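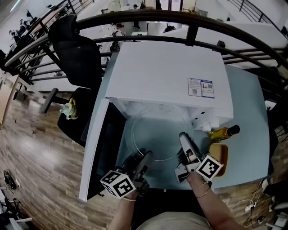

Week four, backgrounds people have to live with. A desktop wallpaper isn't a poster. It sits behind things all day, icons, clocks, open windows, and most of the time you see slivers of it. So first question is always where the quiet parts are. Plain surfaces do a lot of work, a light blue tabletop or the white top of a microwave will take a row of icons and you can still read every name. Small print is the opposite. The little label near the front corner of the microwave, with the QR code on it, would fight with any icon text put over it. Same for black and white square patterns, very strong contrast, eye goes there first whether you want it or not. Keep those away from where the icons go.

QUIET AREA

- squint at it. what's left when detail goes = your real layout
- icons usually left side on a desktop, so busy stuff to the right or middle
- phones: clock up top, dock at bottom, leaves you a band in between. smaller than you think
- flat color is fine!! a gradient is fine. people are scared of empty

Did the Omora sheet in class (forest one with the deer). Deer was lovely, deer was also right under the clock. Most of you moved the deer. Two people blurred the top and left him there, also ok, blur has to be soft enough that it doesn't look like a mistake.

FAN WALLPAPERS

Show wallpapers, band wallpapers, game wallpapers. Usual problem is too many faces. Cast of nine, everybody wants their favorite, so you get a line of heads from edge to edge and then icons across the foreheads. Pick one thing from the show. A prop, a doorway, a color the show uses alot. Fans will know it.

Text on wallpapers: quotes get old fast. If you must, one short line, low on the screen, close in color to what's behind it. No drop shadows please.

Drandlow set (the made-up show we use for excercises): use the lighthouse or the yellow coat, not both.

SIZES

Work big and shrink. Never the other way. A 636 pixel wide picture stretched to fill a monitor is mush and sharpening won't bring it back, just gives you crunchy mush. Make 3 versions: wide, tall, square. Don't just crop the wide one to get the tall one, move things. Check the file after you export, not the one in the editor.

Banding in skies: add a tiny bit of noise. Tiny.

COLOR

- white icon text wants a mid or dark background behind it
- very bright wallpapers at night = people swap them out in two days
- pure red next to pure blue, no
- look at it on a bad screen too. the library ones are perfect for this

Dark versions: don't just turn the brightness down, goes gray and muddy. Repaint or shift the big areas first, then the rest.

Missed this on the board: contrast changes when a window is half over the picture. Try it with something open.

HOMEWORK

Bring 4 backgrounds from the Yen folder, each with icons actually on top (screenshot, not the bare file). Write one line under each saying where the quiet part is. Use the Grutum template if your layout keeps drifting. Files go in the shared drive, folder is 911, same as last time. Late ones ok until the start of next class, after that I've already printed.

Next week tiling patterns and why the seams show.

Shares 3
Comments (4)

guest
is the yellow coat one allowed for homework or only yen folder

course page
Yen folder only. Coat is for class.

guest
the bad screen tip is so true, mine looked great at home and in the library the whole bottom half was one green blob

guest
cant open the template on my laptop, says wrong version?? can someone put up a flat copy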